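**Nornenel, Teppichboden in Grau**

Ich gebe es zu, ich wollte nie Teppichboden verkaufen! Bei Celness hatten wir jahrelang nur Kork und Linoleum, und wenn jemand nach Teppich fragte, habe ich freundlich auf die Konkurrenz verwiesen. Dann brachte Yu-ting Tseng im Mai einen Rest Nornenel mit in den Laden, wir haben ihn hinten im Flur ausgelegt (eigentlich nur zum Anschauen), und da liegt er immer noch.

Nornenel ist ein robuster Teppichboden für Räume, in denen wirklich etwas passiert: Werkraum, Büro, Spielzimmer, Probenraum. Der Flor ist kurz und dicht, man läuft angenehm darauf, und Stuhlrollen macht er problemlos mit. Ich knie beim Verlegen ja ständig auf dem Zeug herum - glaubt mir, meine Knie haben da eine klare Meinung, und sie mögen ihn.

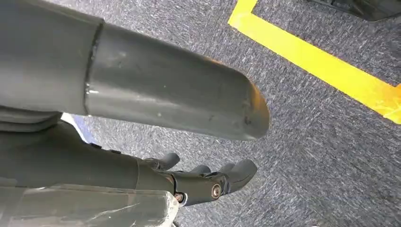 *Teppichboden in Grau*

Das Grau ist unser Renner, und ich verstehe das gut. Es drängt sich nicht auf, es passt zu hellen wie zu dunklen Möbeln, und Fussel fallen darauf viel weniger auf als auf Schwarz. Wer mehr Farbe möchte: Moosgrün und Rost gibt es auch, die muss ich allerdings bestellen, und das dauert etwa 15 Werktage.

**Kurz das Wichtigste**

- Rollenware, Zuschnitt nach Maß
- Breite: 2 Meter
- Material: 100 % Polyamid
- Rücken: Textil, zum Kleben oder Verspannen
- Mindestabnahme: 3 laufende Meter

Zum Saugen reicht ein normaler Staubsauger mit glatter Düse. Flecken bitte tupfen und nicht reiben, lauwarmes Wasser und ein weißes Tuch genügen fast immer. Bei Kaffee mit Milch bitte schnell sein, da spreche ich leider aus Erfahrung.

Muster verschicke ich gern, einfach Farbe und Adresse durchgeben. Wer lieber vorbeikommt und drüberläuft: Der Laden ist in der Tadulgate, Eingang über den Hof, ab zehn Uhr ist jemand da. Für Fragen zum Aufmaß meldet ihr euch am besten direkt bei mir, am liebsten gleich mit einer kleinen Skizze vom Raum. Türen und Heizungsrohre bitte mit einzeichnen!

Shuk-fan Yeh, Celness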